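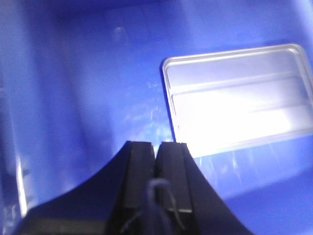

How do you store dahlia tubers when you don't have a proper cellar?

Posted by Kolbrún Holst
3 Nov 2024

Hello everyone, and sorry in advance for the length of this. My aunt grew dahlias for most of her life, and when she moved to an apartment this summer I ended up with all of them -- 46 plants, if you can believe it, and me with one small bed along the driveway and a couple of borrowed rows at my neighbor's. They bloomed like mad. I had flowers in every room and was leaving jars of them on people's porches.

We had our first hard frost on Thursday night and everything went black. I know I'm supposed to cut them down and dig them up, but every page I read says to put them in a "cool, dark root cellar" and I have nothing of the sort. I have a garage that isn't heated, a hall closet that is, and a crawl space I would prefer not to think about. Do I wash the tubers or leave the dirt on? And do I split them now or wait for spring? My aunt says she "just put them away," bless her.

4 replies to this post are hidden. Log in to view.

Senyo Opoku
Oh, I love this, what a thing to inherit! I started with three clumps from my mother-in-law, so I know a little of the feeling, though not on your scale.

Cut the stalks to a few inches, then leave the clumps in the ground for a week or so if the soil isn't going to freeze. Lift them with a fork and start well out from the stem, farther than you think you need to, because a tuber with a broken neck won't grow. I rinse mine with the hose and let them dry on newspaper for two days, upside down so the hollow stems drain. Some people swear by leaving the dirt on. I did it that way one year and brought in so many earwigs that my wife still mentions it.

For the garage, get a cheap thermometer and leave it on the floor against an inside wall for a few nights. You want it to stay in the 40s. If it dips below freezing, set the boxes up on a shelf and throw an old quilt over them. The hall closet is too warm and they'll shrivel on you. I pack mine in barely damp wood shavings, with the lid cracked open, and look them over once a month. Anything mushy goes out, and anything wrinkled gets a light spritz of water.

As for splitting, I'd wait. The eyes are much easier to see in spring, and it sounds like you have enough to do! Do write the names on them before you dig, though. I lost track of my Guststead reds that way and had to wait until August to sort them out.

Helpful (3) Share

Ha-neul Ji
crawl space is fine if its dry. mine go in paper grocery bags and I forget about them till april. lose a few every year, never enough to worry about

Helpful (2) Share

Thắng Lại
I agree with nearly everything Senyo said, but I do split mine in the fall, mostly for the room it saves. Whole clumps are bulky, and with as many as you have you may not be able to get the car in! If you try it, make sure each piece has a bit of the crown with an eye on it, and let the cuts dry overnight before you pack them. Maybe do a few this way and leave the rest whole, and see which you like better. And please tell your aunt there are people on here who would be thrilled to hear what varieties she grew.

Helpful (3) Share

We use cookies to remember your settings and keep you logged in. Accept / Manage choices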